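Rhodri Gwilliam
@rgwilliam_textiles

Thread on washing wool blankets at home without felting them. I repair and clean household textiles for a living and the same four or five mistakes come through the door every September, when people pull the blankets out of the cupboard. Long one. Mute if wool is not your thing.

2/
Terms first. Shrinkage and felting are separate. Relaxation shrinkage is the yarn going back to the length it had before it was stretched on the loom. It is small, it mostly happens in the first wash, and you can block a fair bit of it back out. Felting is the scales on the fibres locking together. You can't undo it.

3/
Three things drive felting: water, movement and a bit of heat. Water alone does very little. I have left a blanket soaking in a tub overnight by accident and it came out fine. The same blanket on a normal cotton cycle would be a placemat.

4/
Sudden temperature change gets blamed a lot. In my experience it matters less than agitation, but keep wash and rinse within a few degrees of each other anyway. I run both at 30 or a touch under.

5/
Check the label for "superwash" or "machine washable". Superwash wool has had the scales coated or removed. It will take a gentle cycle. It also stretches when it's wet, so support the weight when you lift it. People pick up one corner, the rest hangs, and they get a blanket shaped like a kite.

6/
No label? Treat it as untreated wool. If it is old and has a cotton warp, the two fibres will shrink at different rates and you get rippling along the edge. Test a corner with a damp white cloth for dye bleed before anything else. Reds and navies are the usual offenders.

7/
Detergent. Use one made for wool, close to neutral pH, with no enzymes. Regular laundry powder is alkaline and many contain protease, an enzyme for breaking down protein stains. Wool is protein. One wash won't dissolve your blanket but the handle gets harsher each time.

8/
Quantity: less than you think. Half the dose on the bottle for a blanket that is merely dusty. Residue attracts dirt and makes the wool feel sticky, and then people wash it again to fix that.

9/
Method for a bath or laundry trough. Fill first, add detergent, mix, then lower the blanket in folded. Press down with flat hands until it is wet through. Leave it 15 minutes. Press again a few times. Drain with the blanket pushed to the far end, away from the tap. Don't run water directly onto it.

10/
Rinse twice the same way. A small splash of white vinegar in the last rinse is optional. It brings the pH back down if you have used something alkaline. If you used a neutral detergent it does nothing much. The smell goes as it dries.
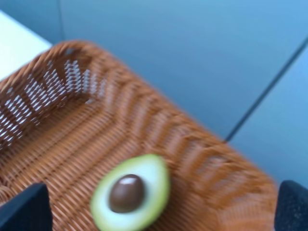 11/
Can I wring it out if I'm gentle?

Press the water out flat instead, then roll the blanket in dry towels and kneel along the roll. Twisting puts all the load on a few yarns at the turn, and those are the ones that come to me broken.

12/
A spin in the machine is safe for most blankets, provided it is spin only, low speed, and the load is balanced. I use 400 rpm or the nearest setting. Put it in a mesh bag or an old pillowcase if there is a fringe. Watch that your machine doesn't add a rinse before the spin. Plenty do by default.

13/
Weigh it if you are curious. My test piece was a plain weave throw, 445 g dry. I spun it, hung it over two parallel lines in the shade with a breeze, and it was back to 445 g by the next morning. Thick double-woven blankets can take a couple of days.

14/
Two lines, always. One line leaves a ridge down the middle and the bottom edges stretch. Keep it out of direct sun if the colour matters to you. Undyed cream wool also yellows in strong sun, slowly.

15/
Tumble dryers: no. "Wool" programs on some newer machines hold the drum still or barely move it, and Sofia Barros, who does the weaving repairs in our Lurnley workshop, has had decent results with hers. I would still want to see the manual before trying it on anything I couldn't replace.

16/
Moths. Clothes moth larvae go for wool with skin oils, food or sweat on it, so wash before storing. If you find holes, bag the blanket tightly and freeze it at -18 or colder for two weeks. Let it come back to room temperature before opening the bag or you'll get condensation on the fibres.

17/
Cedar and lavender: weak evidence, nice smell. A sealed bag and a clean blanket do most of the work. Refold along different lines a couple of times a year so the creases don't wear through.

18/
Pilling after a wash is loose fibre, and a fabric comb takes it off. Lay the blanket on a table and comb in one direction with light pressure. Don't pull pills off by hand. You draw out more fibre and get more pills.

19/
Replies are open. Please give me the fibre content and the age if you know it. "It's a blanket and it's gone funny" is hard to work with. Mohair and cashmere need a separate thread, which I'll get to after the Salgado order goes out.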